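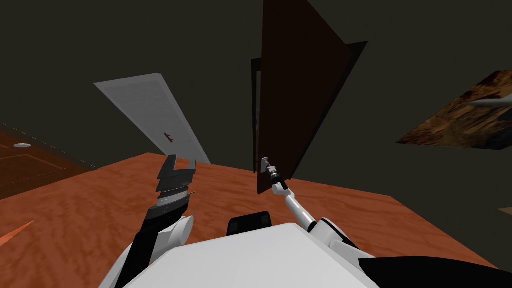

We get asked most weeks why a company that sells robot training doesn't believe much of what is said about robot training. Brurdale started in a rented unit in Cutholm with two people who had bought a system on the strength of a very good sales video and then spent a winter finding out what it couldn't do. Our work since then has been slow and mostly dull. A person takes the controls and guides a robot through a job by hand, again and again, and the robot's software tries to learn from that. A lot of it happens in simulation, with a white two-armed robot and a dark brown door, and a door is a good place to lose your faith in sales videos. People open them without thinking. Try doing it through a remote control.

What we do

We run teaching sessions for firms that want to know if a robot can learn their task. The usual order is 1000 demonstrations in simulation, sometimes 2000. Then we test the result on doors, drawers and handles it hasn't been shown, and we write down what happened. The report goes to you whether the news is good or not. Several clients have read theirs and decided to keep doing the job with people. We still got paid, and we think they got their money's worth.

We don't promise that a skill learned in simulation will carry over to a real machine. Some of it does. Anyone who tells you all of it does should be asked to show you, on your floor, with your hardware. 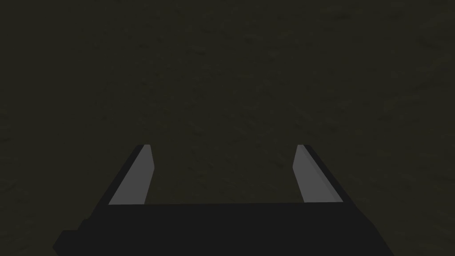 Gripper view in the simulator, fingers open.

How we teach

Our operators work in pairs and swap every half hour, because a tired hand teaches bad habits. We keep the poor runs as well as the clean ones and label them as such. Plenty of outfits throw the bad ones away and then quote a success rate on what's left. We have looked at a few of those numbers over the years and could not repeat them.

New operators spend 7 days on practice tasks before anything they record goes into a client's set. That used to be three. It wasn't enough, and the early Durkalska sets had to be done over at our own cost.

Durkalska is our long-running door project. It covers knobs, levers and the approach to each of them, which is where most of the failures are. Pulling a door is easy once you have hold of it. Getting hold of it is another matter
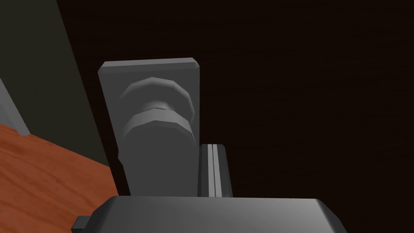 and we have seen learned policies come in a finger's width off and carry on as if all were well. The software has no sense of having missed unless someone has taught it one. So we now record missed grasps and the recovery from them on purpose, and the operators complain about it, fairly, as it is harder than doing the thing right.

Thevar

Thevar is the control software we wrote for our own use. We license it to three other companies. It logs what the operator did and when, and it does not smooth the path afterward unless you ask. We were told this would make our recordings look rough next to other people's. They do look rough.

Working with us

Send us the task in plain words, and tell us what a failure would cost you. We'll say if we think it's worth trying — and if we don't, the first call is free. Site visits to Cutholm start again in May. Bring your own door hardware if you like.

Page last changed March 8, 2021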